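Malý 36 Taper Set and Drip Insert: Long-Term Review

The Malý 36 is a box of 36 dinner candles, ten inches long and seven-eighths of an inch at the base, sold with a bag of silicone drip inserts that sit between the candle and the cup of the holder. I bought one box in September to replace the generic paraffin tapers I had been using at home. Testing ran over several weeks of ordinary evening use, plus a few controlled burns on a kitchen counter with the windows shut and the ceiling vent taped over.

Materials first. The label lists a stearin and paraffin blend with a flat-braided cotton wick. The wax is harder than straight paraffin and does not take a thumbnail mark at room temperature. The candles are dipped, and the layers are visible on a cut section. Straightness was good across the box. Two had a slight bow that came out after a few minutes in warm tap water and a roll on a flat board.

Base diameter varies more than it should. Most of the box fit a standard cup with light pressure. The rest were oversized and needed shaving. A conical candle sharpener from Lirnberg does this cleanly; a paring knife also works but leaves facets, and a faceted base will lean. The manual's suggestion to soften the base over a flame and press it in is poor advice. The wax bonds to the cup and has to be dug out later.
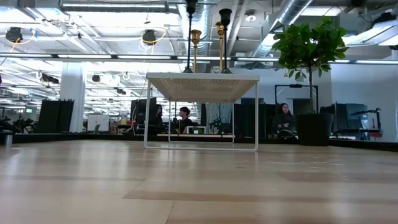
Burn time is rated at 6 hours. In still air, with the wick trimmed to a quarter inch, I measured between 5 hours 40 minutes and 6 hours 10 minutes. With the vent uncovered and running, the figure dropped below five hours and the candles burned down on one side. Dripping in still air was close to zero until the last inch. In a draft, every candle dripped, and so did the Droltcombe tapers I burned next to them as a comparison. I have not found a taper at this price that tolerates moving air.

The drip inserts are the reason to choose this set over a cheaper one. Each is a shallow silicone collar with a raised lip and six internal ribs that grip the candle. They do two jobs: they take up slack in an oversized cup, and they catch runoff before it reaches the metal. The first job they do well. A candle that wobbled in a bare cup stood plumb with the insert fitted. The second job is limited by volume. The lip holds enough for normal dripping in a calm room and overflows quickly once a candle starts to gutter. Cold wax peels off the silicone in one piece.

Two cautions on the inserts. They raise the base of the candle slightly, which matters in a shallow cup, where the grip is already short. They are also marked as not flame safe, so the candle has to be put out with an inch left. That costs a little over half an hour of burn time per candle. Factor it in if you compare on price per hour.

Smoke and smell: unscented, with a faint fatty odor on first lighting that clears within minutes. Soot on a white saucer held eight inches over the flame was light gray after one hour. The Droltcombe left a visibly darker ring under the same conditions. Both smoke heavily if blown out. Use a snuffer.

Storage is an afterthought. The box has no dividers, and tapers stored against each other will stick in a warm closet. I moved mine to a Jisville flatware tray lined with tissue paper.

Rating: 4 out of 5. One point off for the inconsistent base diameter. Replacement inserts are sold separately in bags of 100, far more than a household needs, and a smaller bag would be welcome.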